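Gripper slipping when closing drawers - pads or alignment?
Posted by Tyyne Honkanen

Hi all! We have one arm set up at a kitchen island, and its job is to open and close the drawers and put small things in the bottom one. Lately the fingers slide off the drawer fronts, mostly down low.

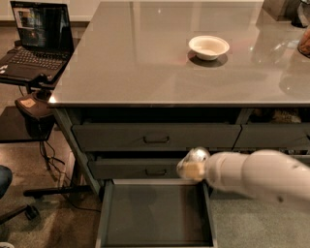
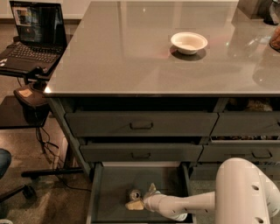 I wiped the finger pads and re-ran the wrist calibration in November, and it was lovely for 24 hours or so, then right back to slipping. Do I order new pads, or am I missing something silly?

Baltazar Cuevas
Oh, I know this one well! Check the mounting bolts at the base before you spend a penny. Ours had worked loose after 386 cycles, and the reach was fine up high but drifted the lower it went. Snug them up, redo the zero position, then try the bottom drawer at half speed. If it still slides, by all means change the pads - and do both fingers together, please, or the grip goes lopsided.

Wasside54
new pads. mine last 700 cycles tops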